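Workshop notebook, Skotside Textile Conservation
August 2021
Entry by Efa Howells

Subject: Wet cleaning of the Borkville coverlet, second session, and condition of the rinse supply

The coverlet was removed from its roll and placed face up on the wash table, supported on nylon net. Tegwen Hopkin had completed the colorfastness tests on all but two of the dyed yarns. The remaining two, a dull red from the outer border and the dark brown used for the lettering, were tested before any water was admitted to the table. The red showed no transfer to blotter after 40 minutes under a glass weight. The brown left a faint stain at the second blotter change and has been entered on the chart as doubtful.

It was decided to proceed, with the lettered panel isolated. The panel was raised on a shallow bridge of acrylic sheet so that it would sit above the bath, and the surrounding area was blotted continuously. This arrangement requires two people at all times and should be planned for in the schedule. The first session, in February, was stopped early for want of a second pair of hands, and the lower border was left only partly rinsed as a result.

Bath 1 was deionized water alone, at room temperature. The water took on a strong yellow color within the first few minutes and was drained at 40. Bath 2 contained the nonionic detergent at the usual dilution, applied with natural sponges working from the center seam outward. Sponging was kept vertical throughout – no lateral movement over the weft floats, several of which are held by the net and very little else. 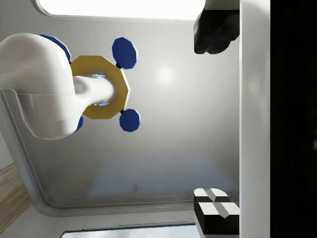 Page 64

Baths 3 and 4 were rinses. Conductivity of the supply was read at the tap before each fill. The first reading was acceptable. The second was well above the limit given on the inside cover of this book, and the fill was stopped. The resin cartridge in the Zuller unit was found to be exhausted, although the log shows a change at the start of the summer. The spare was fitted and the line flushed until the reading came down. The log should be checked against the delivery notes, as it is possible that the wrong cartridge was entered.

Rinsing was resumed and continued until no foam was visible on agitation. The final rinse water was clear in a white beaker.

Drying: excess water was taken up with cotton toweling, then with blotter. The piece was aligned to the grain using the center seam as reference and pinned only at the corners of the net, never through the textile. Cold air was supplied from the two floor fans on the low setting. The humidity in the room stood at 70 percent at the start of drying, which is higher than desirable, and the dehumidifier was moved in from the store.

Dimensions after drying: the long side measures 102 inches along the left selvage. The right selvage is slightly shorter, as it was before treatment, and no attempt was made to correct this. The old darn near the foot has relaxed and now lies flat. T. Hopkin is of the opinion that it should be retained, and I agree.

Matters outstanding:

The brown lettering is to be surface cleaned by low suction only. No further wet treatment of that panel without written agreement from the owner.

Two replacement cartridges to be ordered. The Quezada pattern fits the same housing and may be quoted for comparison.

Samples of bath water 1 and 2 are in the cold cabinet, second shelf, labeled with the job name. Please do not discard them until the pH has been entered.

Net to be washed and hung before the next job – the last one was put away damp.

E.H.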